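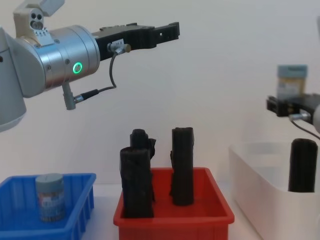

LOCAL NEWS

Bredo Street library gets its Saturdays back

4 December 2020

If you walked past the Bredo Street library this week and saw the new hours taped up inside the door, no, you didn't read it wrong. Saturdays are back, starting in January, and I may have done a small dance on the sidewalk when I saw it (sorry to the man with the stroller).

The branch has been closed on weekends since spring. For a while you couldn't go in at all, and then it was pickup only, Monday through Friday, which was fine if you happened to be free in the middle of a workday. I wasn't, mostly. I had a hold on a Polish cookbook that got sent back twice before I managed to get over there, and by then somebody else had it.

The new Saturday hours run from 10 in the morning until 2 in the afternoon. It's still pickup at the front table for now, so don't go planning to spread out with your newspaper by the radiator. You place your hold online or over the phone, you wait for the call, and you come get your bag. Up to 12 items per card, and that includes DVDs, which used to have their own limit that I never fully understood. Masks on, please, even if you're only ducking in for a second.

I called Hanna Żak, who runs the branch, to ask how this came together, and we ended up talking for most of my lunch break. She said people had been asking for a Saturday all summer, mainly parents and folks who work across the river and don't get home until after the doors are locked. The sticking point was staff. There were two open jobs the branch couldn't fill, and the people who were left were already covering the phones, the book drop and the homework line.

"We filled both of those in the fall," she told me. "So now I can put people on a Saturday without wearing anybody out. I wanted to be sure we could keep it going before we put up a sign."

She also wanted me to mention the book drop, so I'm mentioning it! Returns go in the outside slot on the Ostrowski Avenue side. Please don't hand them to the person at the pickup table, and please, please don't leave them in a grocery bag on the steps. It rained on one of those in October and they lost a whole set of picture books. Everything returned sits for a few days before it gets checked in, so if your account still shows a book you know you dropped off, give it a little time before you call. There are no late fees at the moment anyway.

Story time is staying on the computer through the winter. Bogdan Baran has been reading it from his kitchen, and my niece is so attached to his dog wandering through that I'm not sure she'll accept the in-person version when it comes back. He told me he's been working his way through the winter books early because he ran out of fall ones, and that he'd love suggestions for anything with snow in it that isn't about a snowman. You can leave a note at the pickup table or email the branch.

A couple of other bits while I had Hanna on the phone. The Plevurlow room downstairs (the one with the long tables where the knitting group used to meet) won't be open for bookings until further notice, and she couldn't give me a date. If your group had a deposit on it for this year you can get it back or roll it over, just call. The copier is also off limits, but staff will print things for you if you email them ahead, and you can pick the pages up with your books. I did this with a tax form last week and it took no time at all.

The used book sale is still up in the air. It would normally be in the spring, and there are apparently boxes and boxes of donations waiting for it, so they aren't taking any more right now. I know a lot of us cleaned out our shelves this year. Hang on to them a bit longer.

Weekday pickup hours stay the same as they've been. The branch will be closed for the holidays as usual, and the dates are on the door and on the recording if you call after hours. Anything due during the break gets pushed back automatically, so you don't need to do a thing.

I've already got my hold in on the cookbook again. I'm second in line, and if you're the person who has it, I'd really like to make the poppy seed cake before Easter.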